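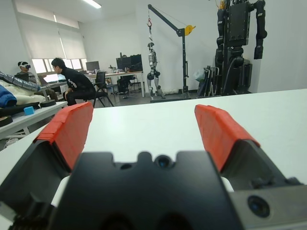
# Chapter 7: When the Grip Lets Go

Every teacher of this subject has a favorite failure, and I'd like to open the chapter with mine, partly so that you'll have something to hold in your head when we get to the tables, and partly because I still enjoy telling it (my students will tell you I enjoy it a little too much).

It happened in July, in a shared lab at a company called Stenura, where an arm with two fingers had been lifting small parts off a white tabletop for weeks without a complaint from anyone. The fingers closed, the arm rose, the part came along. Then one afternoon the arm was holding a metal block over the table when the controller lost contact with the gripper for a moment, restarted it, and sent it through its normal startup routine. If you've worked with grippers at all, you may already be wincing! The first thing that routine did was open the fingers as wide as they would go, so the motor could find the end of its travel. The block dropped, bounced once on the table, and landed beside the shoe of a technician named Ona Hunt, who was kneeling to look at a cable.

She wasn't hurt. She was, however, very annoyed, and being a person who puts annoyance to good use, she sat down that same evening and read through the event log from the beginning. The gripper had been through 4,000 cycles since its last service. In that time it had dropped its connection 19 times, and on every one of those occasions but the last, the fingers had been empty. The fault had been there all along, opening and closing on thin air, and the only record of it was a line of gray text that scrolled off the screen.

## 7.1 Which Way Is Safe?

Look again at those two fingers, spread in a wide V with the red-orange pads at their tips. For a gripper with nothing in it, open is a perfectly good way to wait. For a gripper holding a weight above somebody's foot, open is the worst choice on offer. And if what it's holding happens to be somebody's finger, well, now we'd like it open again, please, and quickly.

This is the trouble we'll be living with for the whole chapter. We use the term **safe state** for the condition a machine should fall into when something goes wrong, and beginners tend to think of it as one setting, chosen once and written in the manual. A gripper needs more care than that. Its safe state depends on what it's holding, where the arm is, and who is within reach, and a controller that has just restarted may know none of those things.

We'll take up three kinds of failure:

- **Loss of power**, where the fingers either stay put or go slack, depending on how the drive is built
- **Loss of communication**, as in the Stenura case
- **Loss of grip**, where everything works as designed and the part slides out anyway

The third has its own section (7.4), with a long worked problem on worn pads that I apologize for in advance.

## Before You Read On

Find the startup procedure for any gripper in your own lab and read it slowly, with a pencil. Write down the first movement the fingers make after a restart. Then ask whoever runs the machine what they believe that first movement is, and bring both answers to class.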